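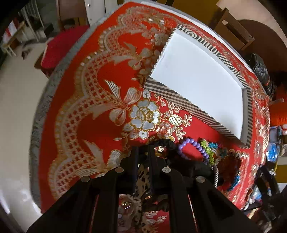
Figure 1. Red tablecloth with gold, white and cream floral pattern; striped box at upper right.

Table Coverings and Small-Item Storage in Shared Dining Rooms
Student Project Report, Department of Interior Studies, Clallesine College
Submitted by Asif Gondal
September 19, 2019

1. Purpose

The project examined how a patterned table covering affects the daily use of a dining table that also serves as a place to sort and store small household items. It was carried out as part of the second-year course in domestic interiors. The course requires each student to select one piece of furniture in regular use, document its surface and report on its suitability for the tasks performed there.

2. Selection of the Table

The table shown in Figure 1 was selected from three candidates in the Hamel residence hall. The other two were rectangular and stood against a wall. A round table can be approached from every side, and the effect of pattern direction was therefore expected to be easier to study. The project budget was $200, of which $100 was set aside for replacement linens and the remainder for storage boxes and cleaning supplies.

3. The Covering

The cloth has a red ground. Its main ornament is a scalloped band of lattice work containing small red squares, with large flowers, leafy sprigs and tied bows between the loops. The largest flower is white with a gold outline. A grey fringed border follows the rim where the cloth drapes over the side.

Residents were asked to comment on the covering in writing. Most considered it suitable for meals and for receiving guests. Several reported difficulty in finding pins, buttons and coins on it, particularly in the evening. One respondent wrote that she always moved her sewing to the plain desk in the hallway. These comments agree with the course reading on visual contrast, which recommends a plain ground for close work.

4. The Storage Box

A rectangular box with black-and-white striped edges and a plain white panel on its top face was included in the study. The diagonal stripes set it apart from the curved floral pattern, and residents named it as the easiest object to locate on the table. The white panel was also judged a convenient surface on which to set out small items before sorting. A second box, the Tirkia model in solid red, was tried during one week in May and withdrawn after residents complained that it could not be readily distinguished from the cloth.

5. Findings

The existing cloth should be kept for dining. For sorting and mending, a plain mat should be laid over part of it. The Bemik mat used in the trial was satisfactory in size but slid when the cloth was not pulled flat. A mat with a backing would be preferable.

The striped box should remain in use. Residents should agree on one position for it, as its location changed frequently during the trial and this led to complaints at mealtimes.

6. Limitations

Only one round table was studied, and evening lighting was not measured. The fringe was not tested for wear. Written comments were collected from residents of one floor only, and the results should not be applied to the other floors without further inquiry.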